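Pressemitteilung

Nahtzelle in Mahlangu nach Wartung wieder im Betrieb: Jasik stellt neuen Pflegeplan für Übungsroboter vor

Mahlangu, 19. Juni 2021

Es gibt Tage, auf die sich eine ganze Werkstatt freut, und der heutige gehört ganz sicher dazu! Die Firma Jasik hat ihre zweiarmige Nahtzelle Bineo am Standort Mahlangu nach einer gründlichen Überholung wieder in den regulären Übungsbetrieb genommen. Seit Februar hatte das Team Instrumente, Seilzüge und Halterungen nach und nach durchgesehen, und nun wird wieder genäht, mit schwarzem Faden auf dem Übungspad, so wie es die Kolleginnen und Kollegen im Haus seit Langem kennen und schätzen.

„Eine solche Zelle will gepflegt werden wie ein gutes Fahrrad“, sagt Ayanda Kruger, die bei Jasik die Instandhaltung leitet und die Überholung vom ersten Schräubchen an begleitet hat. „Man hört und sieht ihr an, ob sie sich wohlfühlt, und am deutlichsten merkt man es beim Knoten. Wenn die Backen den Faden sauber halten und beim Umwickeln nichts hakt, dann haben wir unsere Arbeit ordentlich gemacht.“

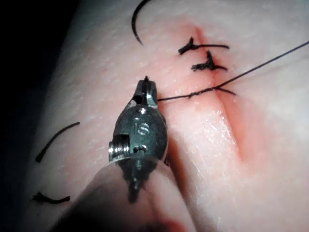 Der neue Pflegeplan

Kern der Überholung ist ein Pflegeplan, der im Haus liebevoll „Oma“ heißt, nach dem alten, handgeschriebenen Werkstattheft, aus dem viele seiner Handgriffe stammen. Er sieht vor, dass die Instrumente nach jeweils 400 Nähten abgenommen, gereinigt und unter der Lupe betrachtet werden. Geprüft werden dabei die Greifbacken, die kleinen Stifte am Gelenkkopf und der feste Sitz der Schrauben. Nach 1.000 Nähten folgt die große Durchsicht, bei der auch die Seilzüge nachgespannt und die Nullstellungen beider Arme neu eingemessen werden.

Zum Abschluss jeder Wartung steht eine Probenaht auf einem Pad mit vorbereitetem Einschnitt. Erst werden Einzelknopfnähte gesetzt, dann wird in Ruhe geschaut, wie die beiden Arme einander den Faden zuführen. Dafür nimmt man sich in Mahlangu gerne Zeit.

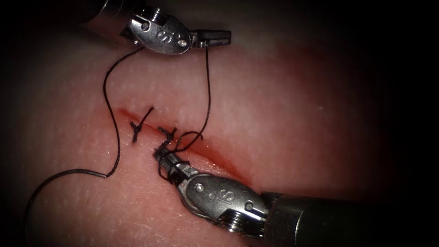

Die beiden Instrumente der Zelle Bineo mit schwarzem Faden über dem Einschnitt im Übungspad.

Besondere Aufmerksamkeit galt in diesem Frühjahr dem Zusammenspiel der Arme. Schon eine kleine Abweichung in der Nullstellung kann dazu führen, dass eine Fadenschlinge zu weit gerät oder von den Backen rutscht. Randi Hägglund, Einrichterin der Zelle, hat deshalb die Einmessroutine überarbeitet. Beide Arme fahren nun vor jeder Schicht sechs feste Punkte an, und die Werte werden mit denen des Vortags verglichen. Das dauert rund 6 Minuten und erspart, so die Erfahrung der letzten Wochen, manche mühsame Fehlersuche am Nachmittag.

„Ich stelle die Zelle am liebsten frühmorgens ein, wenn es in der Halle noch still ist“, erzählt Randi Hägglund. „Dann lege ich ein Pad ein, richte die Kameras aus und lasse den ersten Knoten ganz langsam laufen. Wer einmal gesehen hat, wie sich der Faden um die Spitze legt, der versteht, warum wir hier um jedes Zehntel feilschen!“

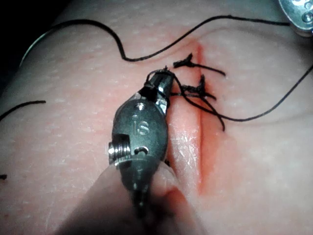 Fadenschlingen an den geschlossenen Greifbacken, daneben zwei fertige Knoten am Einschnitt.

Auch an die Umgebung der Instrumente wurde gedacht. Die Beleuchtung lässt sich jetzt in der Höhe verstellen, und die Aufnahme für die Pads wurde so geändert, dass ein Wechsel mit wenigen Handgriffen gelingt. Fadenreste sollen zwischen zwei Übungsreihen abgesammelt werden, damit sie nicht in die Gelenke geraten. Das klingt nach einer Kleinigkeit, steht im Pflegeplan aber ganz bewusst auf der ersten Seite. 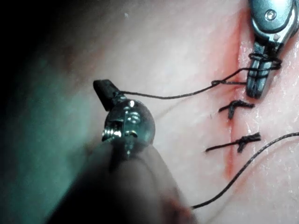 Bis zum Beginn der Überholung waren in der Zelle 2.224 Nähte protokolliert worden, und mit der Wiederinbetriebnahme wird die Zählung einfach fortgeführt. Jasik möchte den Pflegeplan im Laufe des Jahres auch anderen Werkstätten zur Verfügung stellen, die Übungszellen ähnlicher Bauart betreuen. Rückmeldungen aus der Praxis sind dabei herzlich willkommen, gerne auch kritische.

Über Jasik

Jasik richtet in Mahlangu robotische Übungszellen für Nahttechniken ein und übernimmt deren Wartung und Reparatur. Bineo dient ausschließlich der Übung und Erprobung an Pads.

Pressekontakt

Jasik, Abteilung Instandhaltung, Mahlangu
Ansprechpartnerin: Ayanda Kruger
Besichtigungen der Zelle sind nach Voranmeldung möglich.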